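Shared workshop builds its own hand-held gripper, and makes large claims for it

Members of the Cultwood shared workshop say their home-built hand-held gripper will be ready for other people to copy by the end of July. They have said that sort of thing before.

The tool, called Prirkard, is squeezed and moved by a person. The plan is that a robot arm will later learn chores from what it records. Huw Cadwaladr, who started the build, puts the parts bill at £972 and says 80 recorded attempts are enough to teach one simple job. He has yet to show an arm doing that job. 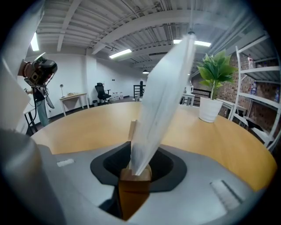 Picking up flat, floppy things is the hard part, and the group admits it. Nazma Sheikh has redrawn the fingers 3 times. "It holds," she said. "Holding it the same way twice is another matter."

Rory Crichton, a member who would like the bench space back, is less patient. "We have 27 pages of notes and no robot," he said.

The group is promising an open evening on Sat 7 July – without an arm, as things stand. Drawings will be given out on the night if they are finished.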